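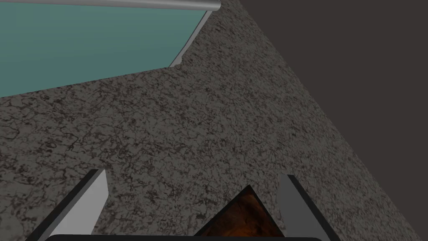 Zählen Gelbe Karten aus dem Pokal auch für die Liga?

Pokal und Liga werden bei uns getrennt gezählt, eine Gelbe aus dem Pokalspiel hat also keine Folgen für den nächsten Spieltag.

Betreff: Re: [Sovidstead-Fans] Sperren, Karten und Bus für Starngate

Hallo zusammen,

die Sache mit den Karten steht oben, da hatten jetzt mehrere nachgefragt. Anders ist es bei Rot: Eine Rote Karte aus der Liga wird in der Liga abgesessen, eine aus dem Pokal im Pokal, und nur wenn der Verband ausdrücklich eine Zeitsperre verhängt, gilt sie für alles. Für unseren Linksverteidiger heißt das, dass er in Starngate spielen darf. Im Achtelfinale fehlt er.

Zu den übrigen Punkten von Pao-chu, der Reihe nach:

> Pao-chu Chow schrieb:
>
> Ich habe gestern versucht, über Gundedix Karten für den Gästeblock
> in Starngate zu bekommen. Der Block wird angezeigt, aber beim
> Bezahlen kommt die Meldung, dass mein Kontingent erschöpft ist.
> Ich habe noch gar keine gekauft. Liegt das an mir?

Das liegt am Verkaufsschritt. Wir haben für das Spiel 200 Karten bekommen, und bis zum 30. Oktober können darauf nur Mitglieder zugreifen. Du musst im Profil die Mitgliedsnummer eintragen, und zwar mit der führenden Null, sonst wird sie nicht erkannt. Danach einmal ab- und wieder anmelden. Wer dann immer noch die Meldung bekommt, schreibt mir bitte direkt und nicht über die Liste, am besten mit der Bestellnummer aus einem früheren Spiel.

Nach dem Stichtag geht der Rest in den freien Verkauf. Eine Abendkasse für Gäste gibt es nicht. Das Stadion fasst 2960 Zuschauer, und beim letzten Mal war unsere Seite schon vor dem Anpfiff ausverkauft. Im August haben trotzdem Leute vor dem Tor gestanden und gehofft, dass noch etwas zurückkommt.

> Dann zum Bus: Fährt Thevar wieder, und bleibt es beim Preis vom
> letzten Jahr? Mein Bruder würde mitkommen, ist aber kein Mitglied.

Thevar fährt wieder. Der Preis liegt bei 27 Euro für Hin- und Rückfahrt, das ist etwas mehr als letztes Jahr. Nichtmitglieder zahlen dasselbe. Dein Bruder kann sich also über dich anmelden, Name und Handynummer reichen. Abfahrt ist am Parkplatz hinter der Haupttribüne, nicht mehr am Bahnhof. Die Haltestelle dort ist wegen der Bauarbeiten gesperrt, und der Fahrer wollte die Schleife durch die Innenstadt nicht fahren.

Derzeit sind noch 9 Plätze frei. Sollte es mehr Anmeldungen geben, frage ich wegen eines zweiten Wagens nach, zusagen kann ich das nicht. Wer angemeldet ist und doch nicht mitkann, gibt bitte früh Bescheid. Bei der Fahrt im August sind mehrere Sitze leer geblieben, während andere auf der Warteliste standen.

> Und noch etwas: Auf der Seite von Starngate steht, dass große
> Fahnen angemeldet werden müssen. Gilt das auch für die, die wir
> sonst immer dabeihaben?

Ja, die mit der langen Stange muss angemeldet werden. Kleine Fahnen und Schals sind frei. Die Trommel ist genehmigt, aber nur eine und nur mit offener Unterseite. Das Megafon bleibt zu Hause. Yee-man Su hat mit der Fanbetreuung dort telefoniert und sammelt die Anmeldungen. Bitte die Maße mitschicken, ohne die wird nichts bearbeitet.

Rucksäcke werden am Eingang abgegeben. Die Abgabe ist kostenlos, dauert nach dem Spiel aber lange, weshalb ihr größere Sachen besser im Bus lasst. Der steht während des Spiels abgeschlossen auf dem Gästeparkplatz.

> Letzte Frage, eher aus Neugier: Weiß man schon, wer im Tor steht?
> Nach dem Pokal war ja die Rede davon, dass gewechselt wird.

Offiziell nein. Der Trainer hat nach dem letzten Training nur gesagt, dass er sich kurzfristig entscheidet. Ich würde bei der bisherigen Besetzung bleiben. Das Gegentor im Pokal ging für mich auf die Abwehr, beim Eckball stand am zweiten Pfosten keiner. Mit dem Ball am Fuß ist der Jüngere sicherer, das stimmt, aber Starngate spielt fast nur über hohe Flanken, und da hilft uns das wenig. Interessanter finde ich, ob wir wieder mit Dreierkette anfangen. In den beiden Auswärtsspielen davor hat das in der ersten Halbzeit überhaupt nicht funktioniert, und nach der Umstellung lief es deutlich besser.

Noch ein Hinweis zur Liste: Bitte beim Antworten den alten Text kürzen und nicht jedes Mal den ganzen Verlauf mitschicken. Im Archiv findet man sonst nichts wieder. Anhänge werden vom Server ohnehin abgeschnitten, die Anfahrtsskizze liegt deshalb im Mitgliederbereich unter Auswärtsfahrten.

Anmeldungen für den Bus weiterhin an mich, Fahnen an Yee-man.

Gruß
Henning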